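Are any household or workplace robots capable of general tidying at present?

I manage the premises of a small family day care service at Sultamstead, which operates from a converted house. Our cleaning is presently carried out by two part-time staff, and the hours are becoming difficult to fill. The management of the service has asked me to report on whether any part of the end-of-session work could be assigned to a machine. The work consists of sweeping hard floors, collecting scraps after craft and meals, emptying bins and returning cushions and toys to their places. The total floor area is 153 square metres, across two levels, with a tiled entry.

We have received a brochure from a supplier, Zanda, which refers to "autonomous room reset". I would be grateful for advice from any member who has assessed such equipment in a working environment and not solely at a trade display. Please also advise whether the children would need to be out of the room.

Posted by Griffiths Street Premises
Shares: 2

Mared Wynne

I was responsible for assessing equipment of this kind for a residential care provider, and the following reflects the position as I understood it when our review closed in June.

Floor care by itself is a settled matter. A disc-shaped vacuum or a scrubber-dryer will maintain an open hard floor to an acceptable standard, provided that the floor has been cleared first. The clearing is where most of your labour hours are spent, and it is the part that remains unresolved. A machine intended to clear a room must distinguish rubbish from belongings. A scrap of paper may be waste or may be a child's drawing, and a cloth on the floor may be there on purpose. 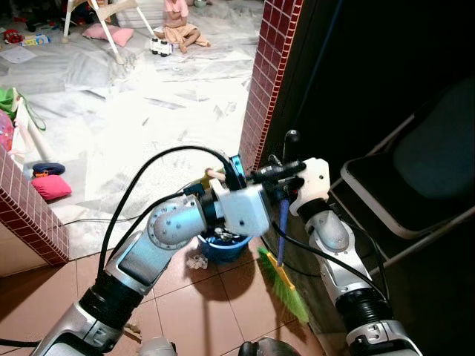
Sweeping with an ordinary broom is also more demanding than it appears. The person doing it adjusts the pressure continually, changes grip at corners and turns the head to draw material away from a wall. Fine debris must then be gathered into a pan or bucket, and light items such as tissue tend to move when approached. In our review, two-armed machines were able to hold standard tools and complete short portions of the task. None completed a full room without a staff member in attendance, and the attending staff member could generally have finished the room sooner.

With regard to your second enquiry, our policy was that no person receiving care was to be within reach of a machine with moving arms. I would recommend that you adopt the same position for children, whatever the supplier's literature may state, and that you consult your licensing authority and insurer before agreeing to any trial. Thresholds and steps should be measured beforehand, as should the gaps between furniture.

I would suggest that you request the following of the supplier in writing:

- a demonstration in your own rooms, at the end of an ordinary session
- the number of times an operator intervened, and whether that operator was on site or remote
- the arrangements for storing any video recorded on the premises

My recommendation would be to retain your staff for the clearing and to purchase a floor machine for what follows.

Comments (2)

Sterisa

We use a robot vacuum at our dental rooms and it is very good. It stops if there is a cord. I do not believe it would pick up toys. Ours has done 86 runs and the brush was replaced once.

K. in Maintenance

Agree with the above regarding the stairs. Two levels means two machines, or someone carrying one up and down, so please allow for that in the budget. I cannot comment on the models with arms. For the craft area we lay a drop sheet before the session and lift the whole sheet into the bin afterwards, which has saved more labour than any of the equipment we have purchased.

Shares: 2 | Comments: 1

Contact the moderators | Copyright remains with the individual contributors | Back to top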